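Monday night, quick one

No real post this week, just bits. Kettle's on, I have until it boils and then probably a while after that because I never stop when I say I will.

So – the perfume thing. Some of you know I've been trying to get the bottle situation under control since February. Counted everything finally. 43 bottles if you count samples, 30 if you don't. I do not wear 30 perfumes. I wear maybe four and one of those is on its last half inch.

Rule I made: wear each one for a full day, no switching at lunch, then keep or give away. Thirteen days in. Slower than I wanted. I keep getting headaches off the big vanilla ones and having to skip a day, and then I skip two.

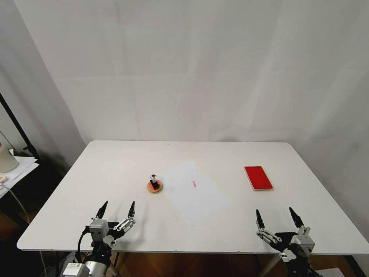
Keeping so far: the fig, the plain orange blossom, the smoky one from Tidico that Rajkumari Chaturvedi talked me into. Rajkumari was right, I was rude about it at the time. Sorry R. It smells like a wet campfire for ten minutes and then it's just lovely, sort of tea and old books. Everyone at work asked. Well, two people.

Giving away: anything with coconut. The Zasham set, all of it, which hurts because I paid full price at the Parkville store and carried it home on the bus like a baby. Three little bottles and they all dry down to the exact same laundry smell. I looked it up and the set is $117 now!! I paid less than that but not enough less.

Undecided: the rose. I hate it until about four in the afternoon and then I love it. Is that a keep? What do you do with a perfume you only like from four to six. Put it on at noon and hold your nose I guess.

Things I've learned, for anyone else doing a clear out.

Don't test on paper strips and trust it. I did my first five that way and had to do them all over. Paper is fine for a no. Useless for a yes. On skin the fig went from boring to my favorite and the iris went from favorite to pencil shavings.

Don't store them in the bathroom. I know, I know. I did for years. The oldest one has gone dark and smells like nail polish now and it was a present from my aunt so I feel terrible. They live in the hall closet now in a shoe box.

Coffee beans do nothing. Smell your own elbow instead, much better.

Also stop buying discovery sets while you are supposed to be clearing out. (Talking to myself.) (The Wei one was on sale.) 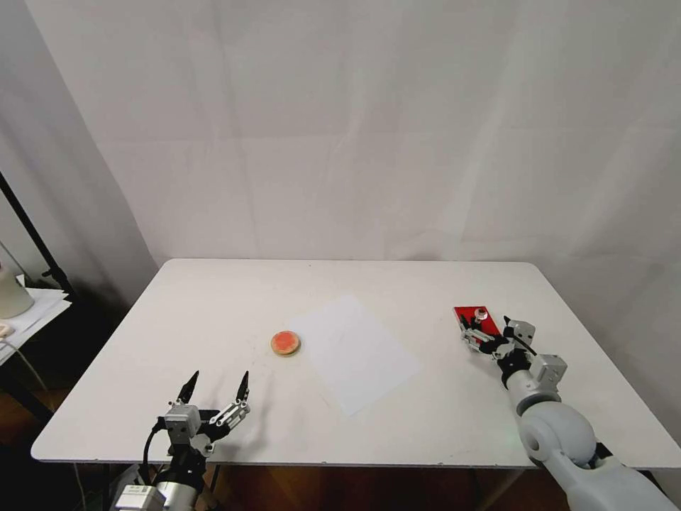 Paper, biscuit-like disc, little red tray.

Benjie Fajardo emailed after the last post to ask if half-used bottles are ok to give away and I think yes? If you know the person. I wiped the necks down and put them in a bag with a note saying what each one smells like to me, which is probably more use than whats printed on the box. My cousin took six. My neighbor took the coconut ones and seemed really pleased so now the stairwell smells like sunscreen forever. My own fault.

The rest I'll bring to book group. If you're in book group and reading this, first come first served, but the amber is promised so hands off.

What else. Still haven't finished the book for said group. Still haven't fixed the closet door, it needs a new hinge and I bought the wrong size, twice. Soup was good – will post the recipie when I work out what I put in it. Lots of cumin.

Tomorrow is the green one in the square bottle. I remember it being sharp, like snapped stems, and I used to wear it to interviews. Didn't get any of those jobs. Will report back.

Ok kettle boiled ages ago.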